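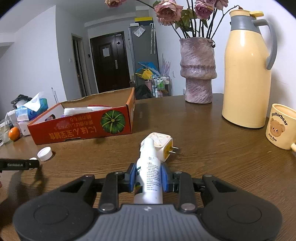
STETNESS, January

Kollura Hand-Held Gripper: Gallery

Tabletop work, spray bottle. The blue fingers are closed on the body of the bottle, with the nozzle clear above them. The dried roses, the thermos jug and the tissue box share the table.

The Kollura is a two-finger gripper worked by hand. A person carries it through an ordinary job and the camera records what the fingers do. The recordings are used to train robot arms on the same kind of job. It is offered as a kit for hire, and as a full service in which Stula sends an operator and delivers the recordings. This gallery is about the work in homes, which makes up most of the bookings.

About the work

A home session uses what is already in the home. We ask customers not to clear the table first. Bottles, cups, boxes and small loose parts are all useful, and a table with several things on it gives better material than a bare one. Breakable items can stay where they are if the owner is comfortable with that. Otherwise, move them before the operator begins.

The usual tabletop list has 23 short tasks. Most are a single pick and place: lift a bottle, set it down somewhere else, let go. Upright bottles come early in the list. Small flat things come last and take the most practice. New operators tend to close the fingers too fast and push light objects away before they have hold of them. Coming in level and slowing down for the last inch fixes most of this.

Each task is recorded more than once, with the object in a different spot each time. A dropped object does not spoil a session. The operator marks the recording and starts the task again, and the marked one is delivered in a separate folder for customers who want it.

What comes with the kit

Gripper with camera fitted
One pair of soft fingers and one spare pair
Charging cable and wall charger
Printed task list
Carrying case

Fingers are changed with the small key in the lid of the case. Wipe them with a damp cloth after kitchen work. Do not use solvent on them.

Hire and service

Kit hire is $156 a week. The shortest hire is one week, and the kit can be kept longer at the same rate if no one else has booked it. Return postage is included.

The full service is quoted by the home. A single room takes one operator 3 hours, including setup. Recordings are checked at our Moynihan office and sent out within 11 working days. Faces and mail are blurred before delivery. Customers who would like a room left out should say so when booking.

The kit does not include software for training a robot. Files are supplied in common formats, and a sample set can be sent on request.

Bookings and questions: Rónán Costello, Stula, Moynihan office. Please give the number of rooms and the kind of tasks you have in mind.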